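How to get musty smells out of towels and pillowcases

Maya Qaisi
December
4 min read

A musty smell in clean cotton usually comes from residue. Detergent, softener and body oils build up in the fibres, hold moisture after the wash and feed bacteria. Adding more detergent makes the layer thicker. The method below strips the residue first and then changes the wash routine so that it does not return.

It applies to white and colourfast cotton and to cotton-polyester blends. Do not use it on silk, wool or anything with a rubber backing.

What you need

Washing soda (sodium carbonate, not bicarbonate)
Oxygen bleach powder, unscented
Ordinary powder detergent
A bath or large tub
Rubber gloves

Step 1: Sort and check

Separate whites from colours. Test one coloured item by pressing a damp white cloth against an inside hem for a minute. If dye transfers, leave that item out of the soak.

Check the care label. The soak starts at 50 degrees, and anything marked 30 or below should be washed cool with oxygen bleach suited to low temperatures instead.

Step 2: Soak

Fill the tub with water at 50 degrees, deep enough to cover the load. Wearing gloves, dissolve the washing soda first, then the oxygen bleach, following the dose on each packet for soaking. Stir until no grains are left at the bottom. Undissolved powder can leave pale spots on coloured cloth.

Push the items under one at a time so that air does not get trapped in the folds. Leave for 4 hours and turn the load every hour or so. The water will cloud and may go grey or yellow. The colour is a poor guide to how dirty the cloth was, as loose dye and old softener both tint it.

Never add chlorine bleach or vinegar to this mixture.

Step 3: Wash without softener

Drain the tub and move the load to the machine. Run a full cotton cycle at the highest temperature the label allows, with half the usual detergent and nothing in the softener compartment. Fill the drum no more than two thirds. A packed drum cannot rinse properly, and poor rinsing is how most of the residue got there.

Add an extra rinse. If suds are still visible through the door at the end, add another.

Step 4: Dry fully

Take the load out as soon as the cycle finishes. Shake each piece hard to lift the pile and pull the seams straight. Hang in moving air, one layer thick. On a rack, leave an empty rail between towels.

Hems and double seams dry last. Pinch them before folding. If they feel cooler than the middle of the cloth, they are still damp and need longer. In winter this can take over 5 hours longer than the rest of the towel in an unheated room.

Step 5: Fold and store

Fold on a flat surface, smoothing from the centre outwards. Creased areas that are folded in while slightly damp will smell first, so flatten them and check again. Store with a gap at the back of the shelf. Airtight boxes are suitable only for linen that has been dry for a full day.

Hard water

In hard water areas calcium binds with detergent and leaves a stiff film. Increase the detergent to the hard water dose on the packet, or use a separate water softening powder and keep the detergent low. I used the Lamano powder for a year and now use plain washing soda, with no difference I could measure.

If the smell comes back

Wipe the door seal, empty the pump filter and run the machine empty at its hottest setting. If the smell returns within 2 washes of a full strip, the machine is the source. Check that the drain hose has not slipped too far down the standpipe, which can let waste water siphon back.

Repeat the soak no more than twice a year. Alkaline soaks wear cotton, and the hems go first.

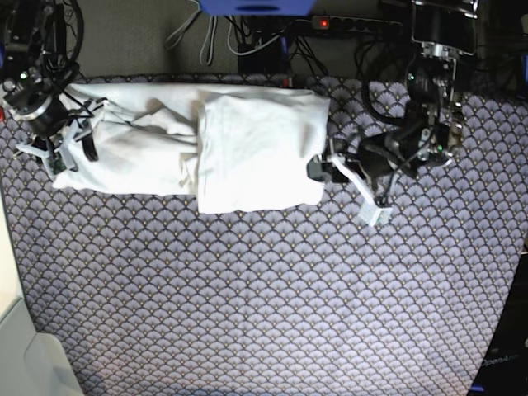

Sayegh wrote in to ask whether the soak could be done in the machine, having no bath. It worked on a front loader by pausing the cycle once the drum had filled, Sayegh said, but the water dropped well below 50 degrees after an hour and the bath towels needed a second go.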